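Skalter bin picking package, 4 stars
Reviewed by Rami Hourani, June 26, 2026

Bought it for the kitting bench at Irnden. We already had the KUKA, so this was the software plus setup help, 757 a month. Pleso quoted us 1198 for pretty much the same thing. Setup took 2 days, mostly getting the bin lined up. Tape your corners on the bench before you clamp anything. Trust me.

Good: it picks blocks lying any which way. Red, green, doesn't care. Parts flat against the metal floor are slower, and stuff up against the sloped sides slower still. Wrist got tired just watching it regrip, but it's steady and it dosen't wander off for coffee.
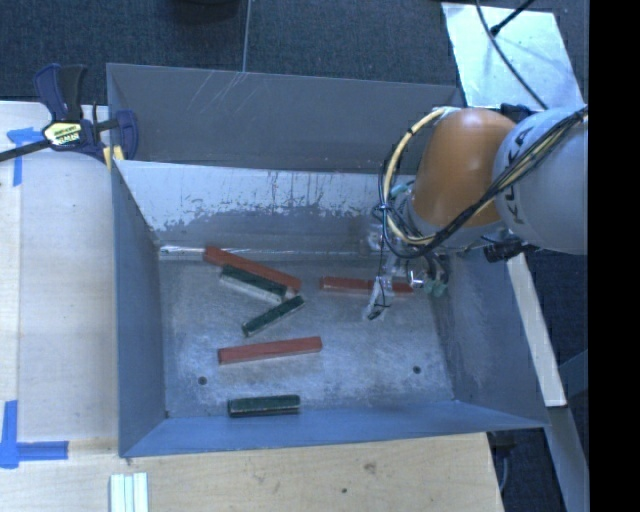

What changed for us. Amoah used to stand and sort all shift, bad shoulder by October every year. Now she runs the cell and does the checking, and she got the pay bump for it (had to push for that, push early). Less lifting for everyone. More waiting around too, and a couple of the guys hate that part. Quieter job. You talk less when you're watching a screen.

Not so good: the manual is thin, error messages are just codes. Support called back in 15 minutes once, next day the other time. Training was one short session for teh whole crew, not enough. Ask for a second one before you sign.

Would buy again. Minus one star for the manual.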